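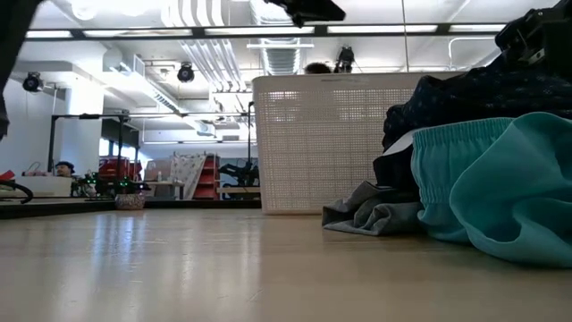
Residence Life > Opinion > Shared Laundry

Last updated: Apr 12, 2019

The position of this office is that every laundry room at Bernine should have a proper table. Residents were asked last November to comment on the plan, and most of the 35 replies requested more dryers. The request is fair. A dryer, however, does not sort clothes, and much of the delay at busy hours comes from sorting done on top of the machines.

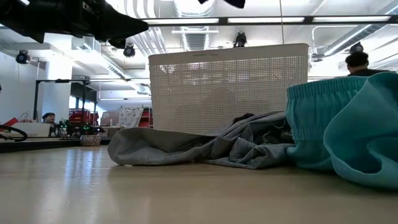

Gray and teal garments on the table, with the basket behind them.

A table gives each resident a clean surface and a clear place to set a basket. Tamara Ghiță has argued that folding belongs in the bedroom. We respectfully disagree. Clothes carried upstairs in a heap tend to remain in one.
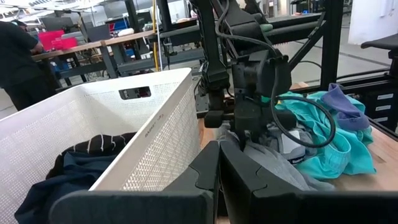
Dark clothes in a perforated basket.

We also favor baskets with open sides over solid tubs, and ask that the budget allow 40 of them.

Roxana Ene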